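Robotics and Automation > Course Notes > Manipulation
Reading time: 5 minutes

Unit 7. Chores and bench work: what can be automated now
Notes by Maya Chidiac, revised 9/10/26

7.1 Scope

The previous unit dealt with grasp planning on single objects. This unit asks a wider question: given a chore that a person does without much thought, at home or on a shop floor, can a machine take it over at present? The answer depends on how the chore is stated. "Put the plate in the rack" can be done. "Clear up the kitchen" cannot, except in demonstrations where most of the kitchen has been fixed in advance.

For the purposes of the coursework a chore counts as automated when three conditions hold: the machine starts from a state it did not choose, it reaches the goal state without help, and it detects its own failures. The third is the one most often left out of published results.

7.2 Why the shop floor came first

Industrial cells succeed by removing variation. Parts arrive in known positions, fixtures hold them, and the arm repeats a stored path. Very little perception is needed. Change the part and the cell has to be set up again, which in a small workshop may take longer than the batch itself.

The current interest is in the middle ground, sometimes called flexible bench work. Fixtures are still present but their positions vary, and the machine must find them with a camera before it acts. Typical tasks are placing a flat part in a holder, seating a part against a rail, pressing a button to move to the next step, and removing a part for inspection. Each is easy for a new employee on the first morning.

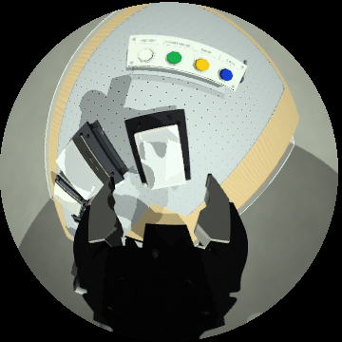
Flat parts cause more trouble than their shape suggests. A thin plate lying in a recess offers little for a two-fingered gripper to hold. The usual methods are to lift one edge first, to slide the part until it overhangs, or to change the fixture so that a gap is left for the fingers. The last is the cheapest and is the one Munther Matar recommends in his guest lecture. It also moves part of the problem from the robot to the person who designs the fixture, and this should be stated when results are reported.

A camera mounted near the wrist gives good detail close to the fingers but a poor view of everything behind them. A wide-angle lens helps with coverage and makes straight edges appear curved, so either the calibration must correct for it or the policy must be trained on uncorrected views. Mixing the two is a frequent cause of lateral error.

7.3 Simulation and its limits

Most student work in this unit is done in simulation, using the Werkeo bench. Rendering is now good enough for locating parts and reading their pose. Contact is the weak point. Friction between a plate and its seat, slight bending, and the play in a real gripper are all simplified, and a policy may come to depend on the simplified version.

The Kitico trial shows the size of the effect. A placing policy was run 400 times in simulation and completed 302 placements, or 75.5 per cent. Jhun Manalastas then sorted the failures by cause. Most were late contacts, where the part touched the edge of the seat and the controller went on pushing. Adding a force limit and one retry is the set exercise for this unit.

Shadows should be varied during training. A policy that has only seen one lamp position will often treat the edge of a shadow as the edge of a part.

7.4 The home

Household chores lack fixtures altogether. Cloth changes shape, drawers stick, and objects are put back in different places. Progress is real for single steps such as wiping a flat surface or loading items of known shape. Long sequences remain poor: with ten steps at 95 per cent each, and failures taken as independent, the whole chore succeeds 60 per cent of the time.

Speed matters less at home than on the bench. A machine that takes an hour to fold a basket of washing may still be useful if no one has to watch it. Current systems generally need watching, so the labour saved is small.

7.5 Coursework

Work in groups of 2. Choose one bench task and one household task and state the start state, the goal state and the failure test for each. Report all trials, including those stopped by hand. Hala Tannous will take questions on the simulator; access requests for the Geagea lab go to Ayman Zein.

Read chapter 2 of the course reader before the session on recovery behaviour.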